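2021-06-05

Day 39 of no shop-bought bread, and I nearly cracked at half past seven this morning, standing in my slippers looking at one sad crust and a tub of starter that had gone flat on me. NEARLY. I had porridge instead and felt very noble about it until roughly eleven, when I ate six crackers over the sink (do crackers count? I decided in April that they don't, and I'm not reopening the matter now).

Anyway, big news first. The Tetbridge bake-along has got to 300 people! I checked it twice because I thought I'd read last night's number wrong. When Anca Mocanu and I started the thing it was her, me, her sister and a man who'd joined by mistake looking for a bus timetable. He stayed, by the way, and he makes a very decent rye. Anca rang at nine to shriek at me and I shrieked back and then we had to have a proper grown-up talk about how on earth we're going to answer everyone's questions, because I had so many messages waiting that I made a cup of tea and hid from them in the garden.

Most of them are the same question, which is "does it count if it's got x in it?" Malt extract, yes, fine. Dried yeast, of course, I use it all the time when the starter sulks. Bread mix in a packet is where it gets sticky. I said no at first and Anca said yes, and we went back and forth until she pointed out that if somebody's getting their hands in a bowl after a ten-hour shift then who am I to be sniffy about a packet. She's right. I've changed the wording. I'll probably get told off by the rye man.
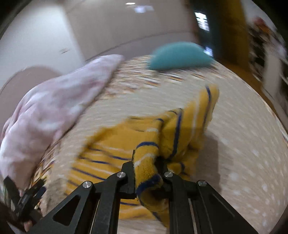 *Yellow fleece with the blue and white stripes, on the bed.*

Baked twice today. The first was a plain white tin loaf, which I can do in my sleep now, and it came out lovely, a bit darker on the left like always in this oven. The second was my third go at Barbara Urbańczyk's potato bread, and oh, I want so badly to get this right. She gave me the recipe over the phone and she doesn't really do amounts. "Enough potato." How much is enough, Barbara?! I've settled on 200 grams of cooked mash to a full bag-end of strong flour, and I let the mash go properly cold this time. Last time I was impatient and put it in warm and the dough went like wallpaper paste, I was scraping it off my elbows.

So today it was much better behaved. Still sticky, but the sort of sticky you can work with if your hands are wet. I gave it an hour and a half under a tea towel, knocked it back, forgot about it while I was on the phone to Mum, and found it trying to climb out of the tin. Into the oven it went, no slashing, no nothing. It's got a great split down one side and it leans. But the crumb!! So soft, and it stayed soft right through to teatime. I had two slices with butter and salt, then one with the last of the plum jam, and then I put the rest in a bag and moved it to the high shelf so that I'd at least have to fetch the step.

I ought to write down that I added caraway. Half a teaspoon. I'd like a bit more next time, perhaps toasted, though I suspect Barbara will say caraway has no business being in there at all.

Fu opened again this week, the little noodle place by the bridge, and I've been wondering whether I'm allowed one of their steamed buns. It IS bread, sort of. It is also not made by me. Anca says buns from a steamer are dumplings in the eyes of the law, and I'm going to go with that as I've been thinking about those buns since the winter.

Things to sort before the next lot of messages come in:

- rewrite the bit about packet mixes so it sounds friendly
- find out who in the group has a spare loaf tin (two people have asked to borrow one)
- order flour, the big sack this time, the small bags are costing me a fortune
- ask Barbara about the caraway. Be brave.

The flour is a worry, really. I had 2,000 grams in the cupboard at the start of the week and I'm down to what's left in the jar, and some of that's got bits of oat in it from when I wasn't paying attention. If the sack doesn't come by the time the tin loaf's gone I'll be making soda bread with whatever plain I can scrape up. I don't mind soda bread. Nice with soup. There's leek in the fridge that needs using anyway.

Fed the starter at nine and moved it to the airing cupboard. It has bubbles already, three or four little ones up the side of the tub. Off to bed, my feet hurt.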